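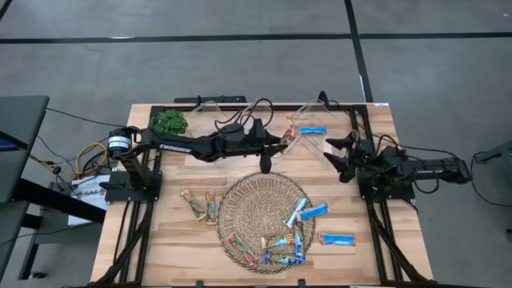
Photo: Zinden press office

Zinden publishes revised participant rules for second series of Lerstead

Dec 26, 2019 – Zinden, the independent production company behind the reality series Lerstead, has published the revised participant rules that will apply to the second series of the programme. The rules cover casting, filming hours, editing, viewer voting and support after broadcast. They replace the document used for the first series and take effect with the opening of applications.

Lerstead follows nine people who move into a former boarding house in the town of the same name and run it as a guest house for three weeks. Paying guests stay throughout. Viewers vote on the allocation of duties and, in the final week, on which participant takes over as manager. The format is owned by Zinden and produced under licence from Brilon, which holds the rights to the underlying game mechanics.

Casting

Applicants for the second series must be at least 21 years old on the first day of filming. The lower limit for the first series was 18. Applications will be accepted in writing and by video, and the two forms will be treated equally. Zinden will continue to use open applications as its main source. Participants approached directly by casting staff, including through social media, will be recorded as such, and the number will be stated in the closing credits of the first episode.

Every shortlisted applicant will have an interview with a psychologist who is not employed by the production. The psychologist may advise against selection without giving the production a reason, and that advice is binding. Under the previous rules it was advisory only.

People with an existing management or sponsorship agreement may apply but must disclose it. Agreements signed between selection and the end of filming will not be permitted.

Filming hours and rest

Fixed cameras in the kitchen, dining room, reception and lounge may record at any time. Cameras in the bedrooms will be switched off overnight, and a light outside each door will show whether recording is in progress. The bathrooms and the staff garden are excluded from filming altogether.

Participants wear radio microphones during working hours. Under the revised rules a microphone may be removed for a private conversation with a member of the welfare team, and sound picked up by other equipment during such a conversation may not be used. Each participant has one rest period a day in which no producer may ask for an interview or propose an activity.

Alcohol will be available only with the evening meal. The quantity served is logged by the duty producer and the log is passed to the welfare team the following morning.

Editing

Sound and picture from separate events may not be joined in a way that makes a remark appear to be a response to something the speaker did not hear or see. Where the order of events has been altered for reasons of length, the change must be entered in the edit record together with the name of the person who approved it.

Interviews recorded after an event will carry a caption stating this. Participants may request a viewing of any sequence in which they discuss their health, family or past relationships before the episode is delivered to the broadcaster. They do not have a right of veto, but an objection must be answered in writing.

"The edit record existed for the first series, although it was kept by different people in different formats and was difficult to check," said Oda Nygård, head of standards at Zinden. "There is now a single template. The series editor signs it, and an episode can't be delivered without it."

Viewer voting

Votes will be cast through the programme's app and website. Telephone voting has been withdrawn. Each registered account may vote once in each round and no charge is made. The opening and closing times of a round will be announced on screen, and votes received outside those times will be discarded.

Counting will be carried out by Ekström, a verification company with no other role in the production. Ekström will hold the totals until the result has been announced, and producers will have no access to interim figures – a change from the first series, when running totals were supplied to the gallery. Percentages for every round will be published after the final episode.

Support after broadcast

Support will be offered to all participants from the day they leave the guest house, whatever the reason for leaving. It consists of scheduled calls with the welfare team, access to counselling and advice on handling press enquiries and online abuse. A named contact will be assigned to each participant before filming begins and will not be drawn from the editorial staff.

"Most of the requests we had came well after the last episode, when the planned calls had already ended," Nygård said. "The schedule has been extended for that reason, and it can be extended again at the participant's request."

Availability

The full rules can be downloaded from the Zinden website, where a printed copy may also be requested. Filming of the second series is planned for August. Broadcast details will be announced separately.

Notes to editors

Zinden produces factual entertainment and reality formats for television. Brilon develops and licenses programme formats. Ekström provides vote verification and audit services to broadcasters and producers.

Interview requests for Oda Nygård should be sent to the Zinden press office. Participants from the first series are not available for interview through Zinden.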